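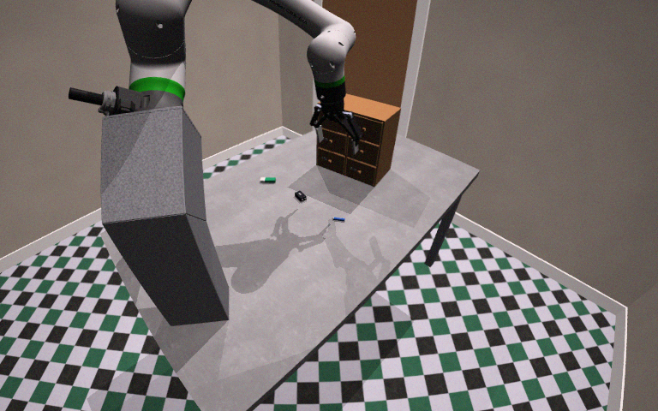

Why does a TV show lose a lead actor in the middle of a season instead of at the end?

Usually the contract ran out on a calendar date and the shooting schedule didn't line up with it.

I went through this for Grilton, the hospital drama I have been logging since the pilot. My spreadsheet has 223 episodes in it, one row each, with columns for credited cast, screen order and whether the actor appears or is only named in the titles. The show has now written out its second lead in episode nine of a season, by phone call. People on the forums took it as a firing. The credits suggest something duller.

Main cast deals on this kind of show are often signed for a number of years and a minimum number of episodes per year. If production starts late, the years run down faster than the episodes do. Grilton started its current season in October, well behind its usual start, and the actor's name was gone from the titles the week after the phone call. A planned exit tends to keep the name in place through the finale.

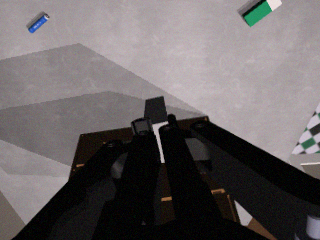 The second thing I checked was billing. Durnis, the show's older rival, moved its departing lead to "special guest star" for three episodes before he left. That credit means a new, short deal was made, so both sides were still talking. Grilton never used it. The actor went from second billing to no billing.

I also compared screen time for the last six episodes, using a stopwatch and the streaming copy. The final one gave the character 700 seconds, and the one before it gave 820. Both are normal for the part. A character being eased out usually drops well under that.
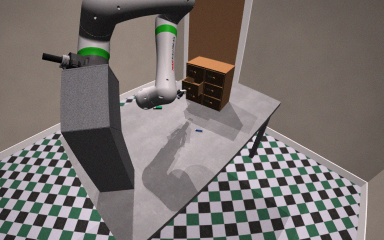 Pilport is the odd case. It kept its lead in the titles for half a season after the last appearance, and I have logged those episodes as "credit only." If anyone has the original broadcast titles for season four, I would like to compare them with the streaming version, which may have been recut.

Posted 5 August 2021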